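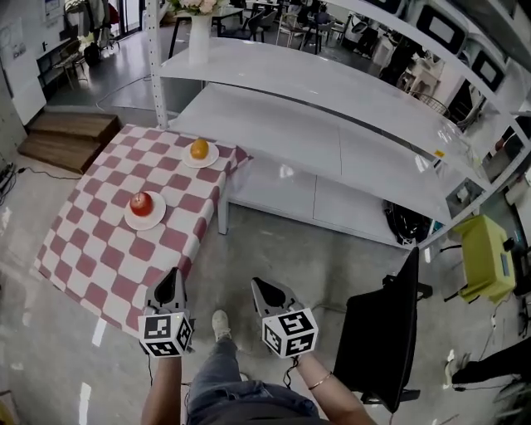

Home & Kitchen > Fruit, Storage
2 min read

Apples going soft way too fast, what am I doing wrong

Bought a bag at the Travthorpe market in March, mealy inside 12 days. Oranges from the same trip were fine. Everything sits out together in the kitchen, which gets warm by afternoon. Do I need to keep them apart or is it the heat? No room for a second fridge.
-- Khôi Tô

skurville_622
Heat, mostly. Put the apples in the crisper drawer, plastic bag with a few holes in it. Mine go weeks like that. Leave two or three out for eating and refill when theyre gone. Oranges can stay on the counter a week or so, then fridge those too. Check for bruised ones first, one bad apple really does speed up the rest. Dont wash till you eat them.

Ánh Dương
What kind are they? Some types just dont keep. I quit buying the early ones, go straight to sauce now -- nearly 13 jars last fall.

Comments

Khôi Tô: no idea what kind, red with some yellow. Trying the drawer

rorent2: same probelm here with pears

Ánh Dương: pears are worse, good luck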